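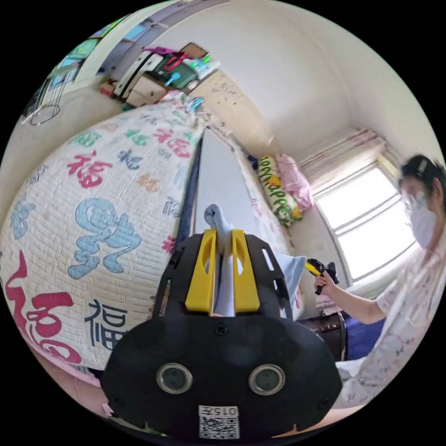
3. Issuing Credits for Restored Land

3.1 Units and claims

A credit stands for a measured change in the condition of a site over one accounting period. It does not stand for the land itself, and holding it gives no right of entry or use. In these notes one credit equals one hectare moved up by one point on the 100-point condition scale.

The baseline score is fixed before work starts. If the baseline is set too low, every later credit is inflated, and no ledger design will correct this. Swai's term for it is "clean chain, dirty input."

3.2 Recording on a ledger

The Skenwood registry writes 2 entries for each batch:

a. a hash of the field survey file
b. the number of credits issued and the receiving account

The survey file is stored off the chain. Anyone holding a copy can hash it and compare the result. A match shows that the file has not changed since it was entered. It says nothing about whether the survey was done well.
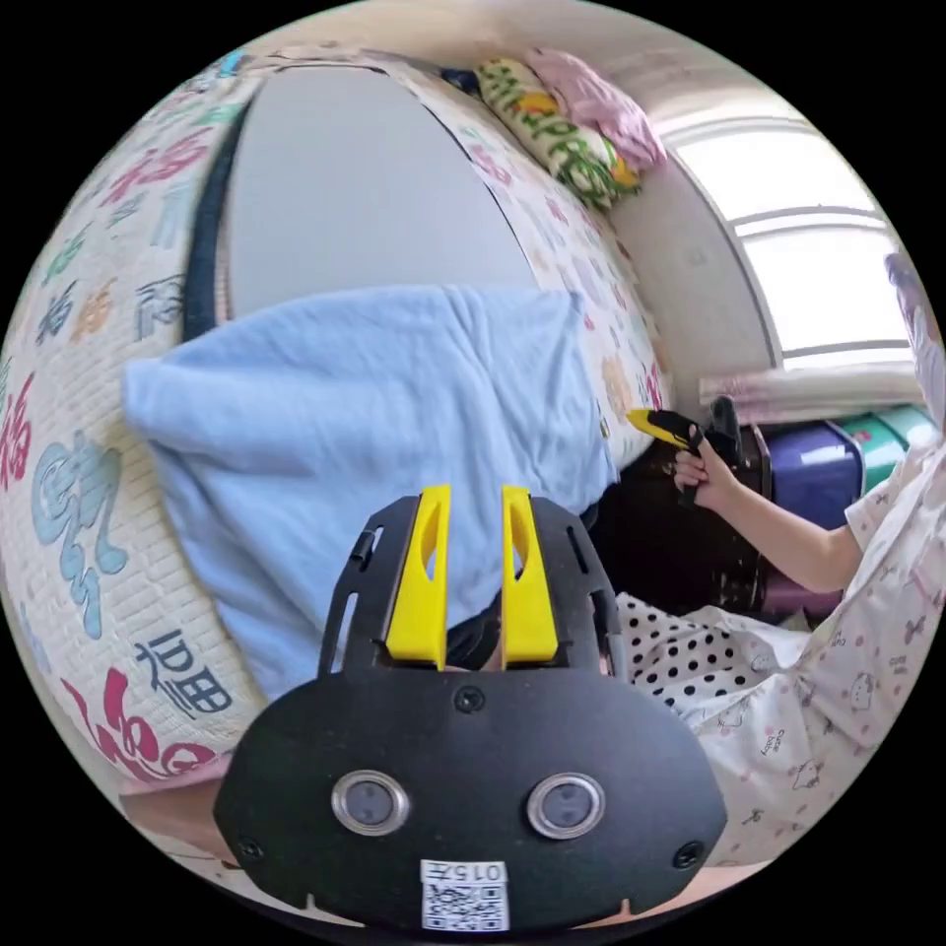

Fig. 3.1. Hand-held gripper with numbered label and fabric.

3.3 Worked case: Ondieki wetland

Area: 100 hectares
Baseline score: 41
Score at first review (March): 43
Gross credits: 100 x 2 = 200
Buffer: 1 percent, withheld against reversal
Share issued: 99 percent
Credits issued: 198

The buffer is pooled across sites. Rønning argues that one percent is too small for wetlands, where a single dry season can undo the gain. Compare the Clullgate rules, which set the buffer by habitat type.

3.4 Retirement

A credit is retired when its holder makes a claim against it. The token goes to an address with no known key, and the registry marks the serial number as closed. A retired credit cannot be resold.

Reading for next session: Rønning, course reader, section on double counting. Bring the Indudley survey sheet.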